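Vendeo is looking for a part-time pattern tester (and maybe you know one?)

Hi, I'm Han-gyeol Jin, and I run Vendeo, a tiny sewing pattern shop in Vurnthorpe. I draft bags, aprons and pouches, mostly for people who learned to sew last month and are still a bit scared of zippers. I was scared of zippers too, for years!

We're bringing out a new set of patterns in September, 13 of them, and I can't test them all myself. I know what I meant when I wrote the instructions, so I skip right over the bad parts. I need somebody who will sit down, follow every step exactly as printed, and then tell me where I lost them.

You'd sew up two patterns a week from the Flestano line (those are the bags) and write me a page or so of notes on each. Messy notes are fine -- I'd much rather get "step six made me want to lie down" than a polite paragraph. Once the bags are done we'll move on to Saludo, our apron range, and that one is mostly straight seams and pockets.

You don't need a degree or a portfolio. You do need your own sewing machine, some patience, and a decent eye for when a seam is off. If you can read a tape measure and you've finished a few projects start to finish, please write to me. Left-handed sewists, I would especially love to hear from you, my cutting diagrams need help.

It's about ten hours a week, paid by the hour, and I cover fabric, thread and postage. Work from home whenever you like, though we do have a call on Thursday mornings (bring coffee, it wanders).

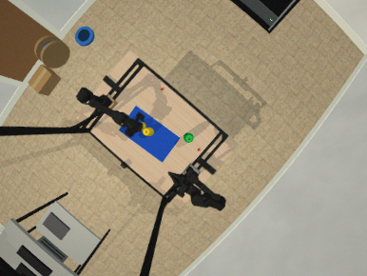
Pale wood tabletop, blue mat.

To apply, send me a short note about the last thing you sewed and what annoyed you about the pattern. Add a photo if you have one, phone pictures are great. Please don't send a cover letter, I never know what to do with them. Our newsletter goes out to 1,000 people and I've posted this there too, so give me a little while to answer -- I do read every single one. Can't wait to hear what you've been making!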